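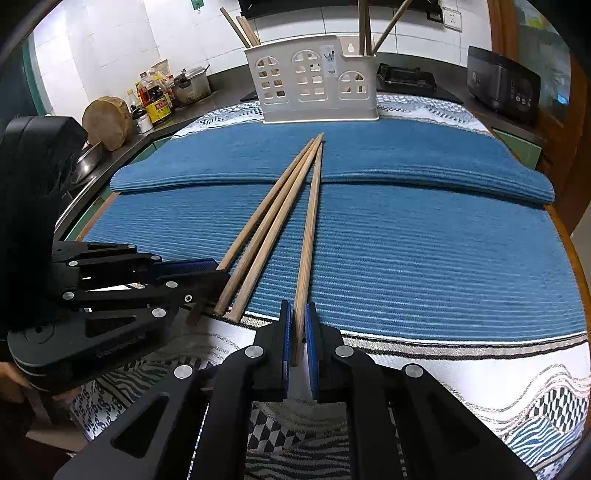
What temperature should a hot water cylinder be stored at? Set the cylinder thermostat to 60 or a little above, and control the tap temperature separately with a mixing valve.

Posting this as a thread because the replies to my last one split evenly between people storing at 45 to save money and people storing at 75 because the installer left it there. Both settings have a problem.

1/ Low storage first. Legionella grows between 20 and 45. It stops growing above that but takes time to die. A cylinder held at 45 all week is in the wrong place. If you must run low for a heat pump, you need a timed pasteurisation cycle, and you need to check that it runs to completion.

2/ High storage. At 70 or over, scale forms much faster in a hard water area, standing losses go up, and the water will scald in under a second at an unmixed tap.

3/ The thermostat reading is only as good as the sensor position. On a vented copper cylinder the strap-on stat goes a third of the way up from the base. Mine (a Grunddale, bought second-hand) had it two thirds up. The top read 60 and the bottom half was lukewarm.

4/ Strap-on stats also read low if there is foam between the sensor and the metal. Cut the insulation back to bare copper, fit the stat, tighten the spring, and check it with a probe thermometer at the nearest tap after a full reheat.

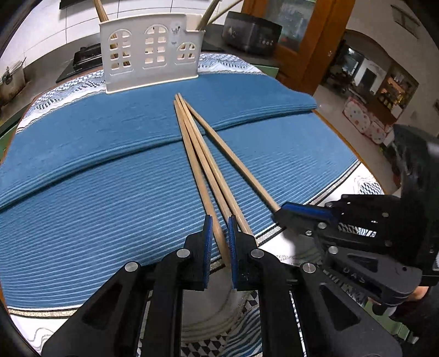
5/ After moving the stat down I had to turn it back by 2 degrees to get the same tap reading. Reheat takes longer because more water is being heated. Usable volume went up by a noticeable margin. I had been planning to buy a bigger cylinder in May and have now dropped that.

6/ Mixing valves. The Claltumen one under the bath holds its setting well but is fussy about pressure difference between hot and cold. If the cold is mains and the hot is from a loft tank, fit a pressure reducing valve on the cold side or the mix will drift.

7/ Clean the inlet strainers once a year. A blocked hot strainer looks exactly like a failing valve: tepid water and poor flow. Isolate both sides, undo the caps, rinse, refit, then recheck the outlet temperature.

8/ Someone asked about controllers. I use a Plandoso timer with two heating periods a day. Leaving the cylinder on constantly cost me slightly more over the winter, though with thick factory foam the gap is small.

9/ Old red jackets: worth replacing if they have slumped. Insulate the first metre of the hot draw-off as well.

10/ Next thread will be immersion heater elements and how to test one with a multimeter. Isolate at the consumer unit before you take the cover off.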